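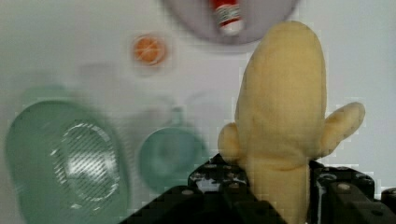

A plush banana, peel flaps and all.

Flumham's toy library is getting its Saturdays back

17 December 2025

If you've got kids and you live anywhere near Flumham, you've probably already had the text from three different parents, but I'll say it anyway: the toy library on Burent Street is going back to Saturday opening in March! I may have cheered out loud in the post office when I saw the notice.

For anyone new in town, it works just like a book library, only noisier. You pay your membership, you pick out your toys, you bring them back when you're done (or when you finally find the last puzzle piece under the couch). It's been weekdays only for a good long while now, and if you work regular hours like I do, that meant begging a grandparent or sneaking out at lunch. I did the lunch thing twice and both times I came back to my desk with a xylophone.

I called Ye-rin Gil, who runs the place, and she told me membership is up to 178 families, the most they've ever had. "People kept asking for Saturdays, and I kept telling them I'd love to," she said. "What we needed was money for one more paid person at the desk." That money came out of the fall raffle and bake sale, which brought in $1,189 - a lot of lemon bars, if you ask me - plus a grant from Skosgate, the hardware store out by the highway, that covers the rest of the first year.

So, the details. Saturday hours will be 9 to noon to start. You can take home up to five toys at a time, same as now, and keep them for three weeks. Puzzles and board games count as one toy each, no matter how many pieces are in the box. Soft toys are staying on the shelves too, which I was happy to hear, as there'd been talk of dropping them over the washing. Ye-rin says they go through the machine every time they come back, and families love them, so that's settled.

There's also going to be a repair table once a month, run by the folks from the Seol sewing shop. Bring in a bear with a loose ear or a doll with a split seam and they'll stitch it up while you wait. It's free for members and a couple of dollars for everybody else. I have a rabbit at home that has been missing an eye for longer than I'd like to admit, so you'll find me near the front of that line.

The library closes for the holidays at the end of this week and opens again after New Year's on the usual weekday schedule. Anything due back while the doors are locked gets extended with no late fee, so don't leave a train set out on the step in the snow - people have done it, and the train set did not enjoy it.

If you'd like to join before the Saturday rush, forms are at the front desk, and you'll need something with your address on it. They're also looking for donations of wooden blocks and big floor puzzles, as long as the puzzles are complete. Please count the pieces first. Ye-rin asked me to put that in twice, so: please count the pieces first.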